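May 24, 2020

Gripper comparison, second day. Station 5.

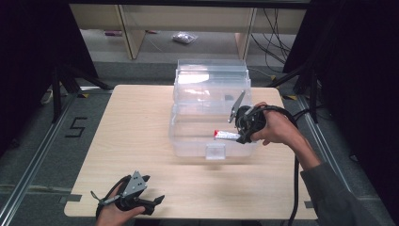 Right gripper with the red-and-white piece at the clear box, left one parked by the table edge.

Started with the Stuta fingers on both hand units, same as yesterday, then changed to the Brunner set after lunch. The object list did not change. The clear box stayed in the list even though I had wanted to drop it, and it was the box that used up most of the day.

The slim red-and-white piece is the hardest item we have for the Stuta fingers. Held level across the jaws it is fine. Held near one end it rotates as soon as it touches anything, and then the approach has to be done again from the top. Closing harder makes it worse: the finger tips spread a little under load and the contact moves back toward the root. I noted the same thing in November with the old pads and blamed the pads. It was the fingers then too.

Brunner fingers are stiffer and hold the angle better. They also need a more accurate approach, and my right wrist was complaining after 40 cycles. The trigger travel is longer than I like. With the Stuta set I can feel the point of contact through the lever. With the Brunner set I look for it.

Cycle log for the afternoon: 40 attempts, 6 drops, 2 thrown out for tracking loss. All the drops were during the lift. None on placing. I would have expected it to be the other way around.

Tracking loss is the controller, I think, and the fingers have no part in it. Both cases came with the right unit turned so that the cable pulled against the housing. I moved the cable to the outside and had no more of it, but that was late in the session and there are too few cycles after the change to say anything. Repeat tomorrow with the cable outside from the first cycle.

The clear box is bad for the camera. Reflections from the top come and go with small changes of head position, and the depth values on the walls are useless: half of them belong to the table underneath. The Eltano camera was supposed to be better at this. I ran it against the standard one for two short sets and the walls were as bad, with slightly less noise on the front tab. Not enough to pay for the extra weight on the head mount.

Dragica Nikolovski called at four about the Wultusard arm. She wants finger length fixed before she commits to the wrist adapter, which is reasonable, and I told her I would have a number by the end of the week. Current preference is Brunner stiffness at Stuta length. She asked whether that exists. It does not, so we would have to cut a pair.

Left unit: the strap works loose when I put the gripper down between cycles. Tightened it twice. Needs a different buckle.

To do: zero both triggers before the first set, log the cable side in its own column, rerun the end grip with the Stuta fingers at low force, measure finger spread under load with the caliper. Charge the spare headset battery tonight.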